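January 22, 2023

**Demonstrators wanted, Sillport**

Vallari is looking for people to record hand tasks for a learning system. You hold a gripper in each hand and do ordinary table work — opening, closing, moving and putting things away — while cameras record it. The recordings become training examples for robot arms.

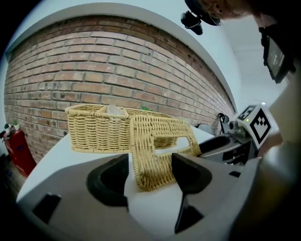 No technical background is needed. We train you on your first shift, which is paid at the full rate. You should be comfortable wearing a head camera and repeating one task many times.

- Shifts of 3 hours, with a break
- 2 shifts a week at minimum
- 28 an hour, paid every other week
- 17 places open

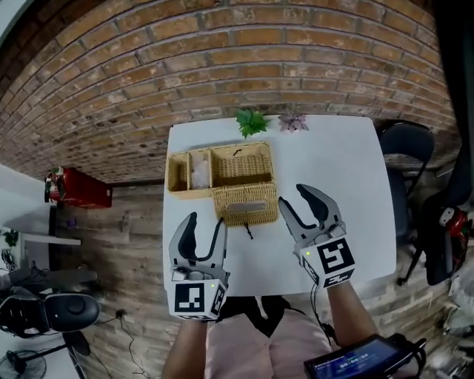 Shifts are held at our Sillport room, near the Brostorby bus stop. Applicants must be 18 or older and have steady use of both hands. Glasses are fine in most cases — tell us when you apply. People who recorded with us on the Kováčik set in October may apply again.
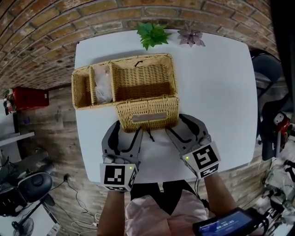
Each task comes with a short task card. Most of the current ones use household storage, such as a wicker basket with compartments and a lid that folds down toward you. Slow, clean attempts are worth more to us than fast ones. Failed attempts are kept and marked, and your pay is the same.

To apply, send your name, phone number and the hours you are free to the Vallari front desk.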